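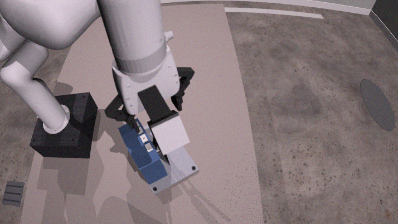
What does Feststead do?
Feststead samples, tests and maintains drinking water systems in buildings that are too large for a household plumber and too small to have their own water engineer. Most of these are schools, care homes, small offices and village halls.

Where we work

Our office and laboratory are on the Tadside estate, on the ground floor of Barajas House. We look after 155 buildings under yearly agreements, all of them close enough for a sample to be back on the bench the same day. Buildings further out are taken on only if a collection round already passes them. The longest round covers 38 miles and runs on a Tuesday.

What an agreement covers

Each agreement begins with a survey. The surveyor traces the pipework from the incoming main to every outlet and draws it as a line diagram, marking storage tanks, heaters, mixing valves, dead legs and any outlet that is seldom used. Where older drawings exist we compare them with what is on site. They often differ, usually where a kitchen or cloakroom has been moved and the old branch was capped some way from the main run.

After the survey the building receives a schedule. It lists the temperatures to be taken, the outlets to be flushed, the tanks to be inspected and the points from which samples are drawn. Routine flushing can be done by the building's own staff. Tank inspection, valve servicing and sampling are done by us.

All readings go into Irno, our record system. Irno holds the diagram, the schedule and every result since the first visit, and it currently lists 1,226 outlets. An outlet keeps its number when the fitting is replaced, so a run of readings is not broken by a new tap. Customers can read and print their own records but cannot alter them. Corrections are added as a dated note and the first entry stays visible.

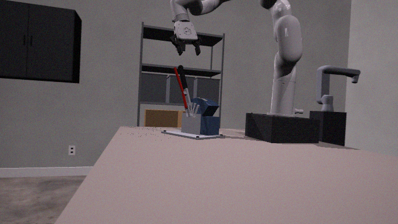
Outlets are recorded by type as well as by position. The type affects how a sample is taken and what is likely to be found in it. A short bib tap holds very little water behind the nozzle and is simple to disinfect from outside. A gooseneck, such as the grey one on its dark block next to the robot's base, has a long curved spout, and water left in a spout of that shape can affect the first part of a sample. For these we take one sample before flushing and one after, from the same spout, and report the two separately. Removable inserts and hoses are taken off before the second sample and noted on the sheet. Mixer taps are sampled on the cold side first.

The laboratory

Samples are logged on arrival with the time drawn, the time received and the temperature of the carrying box. A box outside its limits is rejected and the round is repeated at our cost. Chemical tests done in house are pH, hardness, conductivity, free chlorine, copper, iron and lead. Microbiological samples are passed to an outside laboratory, and its report is attached to ours without editing.

Results for routine tests are issued in up to 2 working days. A result outside the agreed range is telephoned through first, then sent in writing with the outlet number and the action proposed.

Work we do not take on

We do not install boilers, unblock drains or test private wells. Swimming pools need a different schedule and are outside our agreements. Leaks found during a visit are reported to the building manager, and we will isolate the branch if asked.

New enquiries

Send the building's address, its approximate age, the number of floors and any existing water records. Photographs of the tank and heater labels save a visit in some cases. Surveys for schools are booked into the holidays where possible, and the February dates fill first.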